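Choosing a Stand for the Workshop Floor

Readers of this blog have asked how the phone stands at our Handaldale premises are kept. The subject is a modest one, but it took up much of August, and the results are set down for those who run a similar room.

The stand in regular use is black, with a thin pole and an adjustable head. We considered models from Rendier and Barros before settling on a single type, and 12 were ordered. The head is tightened by a knob and a small lever, and both should be checked before a phone is placed in the holder.
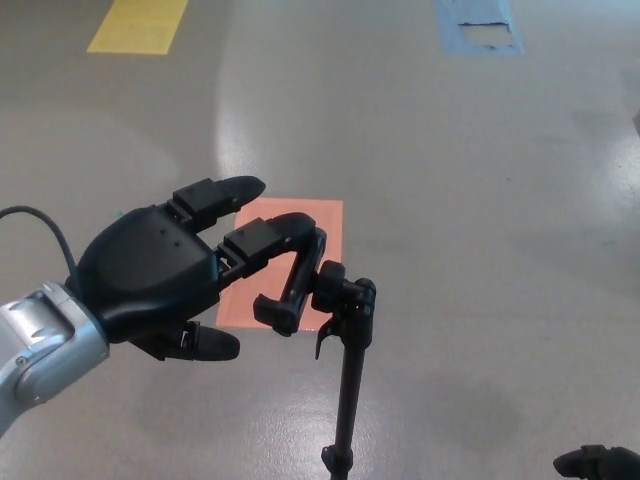 Collars on the pole are to be closed by hand only. Amândio Cordeiro keeps the register of parts, which now runs to almost 215 entries, and he asks that any worn knob be reported to him by 5 in the afternoon. Replacement jaws are stored in the Mekinov cabinet, second drawer.

Placement on the floor has been a separate matter. Our floor is smooth and gray, and a stand nudged in passing is seldom put back where it was. Users are requested to lift the pole and set it down again, and to leave the holder upright when they finish.

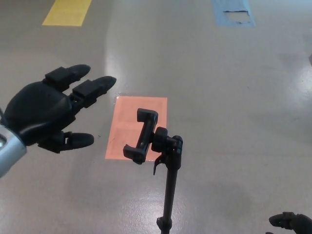
Aníbal Prata
Facilities Coordinator, Handaldale

I have also been asked whether the stands may be borrowed overnight. They may, provided that the register is signed and the stand is returned with its clamp attached. Requests for longer loans should be made to me in writing.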